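Evside shared kitchen - progress report to Brorard
24/11/2020
Prepared by Neema Koech

The grant was 2000 dollars, and 336 of it is still unspent. The work plan we sent in July promised a cleaner kitchen and a table routine that people would follow without being chased. I can report on the first. I have doubts about the second.

Supplies are in. Rosaura Valderrama bought sponges, bowls and refill packets from Ploveo for 300 dollars. The price was fair, but I'm not convinced we needed that many bowls. The Ploveo brochure says one sponge lasts a month of daily use. Ours don't, and I would not build next year's budget on that claim.

The wooden table is now wiped down after each meal, at least according to the sign-off sheet. Demetrio Lorente fills in the sheet and also does most of the wiping, so it proves less than it seems to. 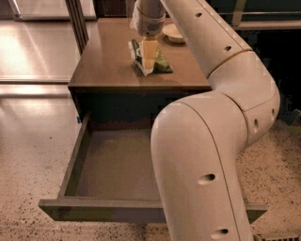

Wooden table with a yellow block, a crumpled green and white packet and a small white bowl.

Wrappers and packets left lying on the table remain the most common complaint. Consuelo Sotomayor wants a second bin beside it, at a cost of 200 dollars installed. That seems high to me - a bin is a bin - and I have asked for another quote before we touch the balance.

Still open: the drain repair, the shelf labels, and whether the evening group has agreed to the routine or just stopped arguing about it.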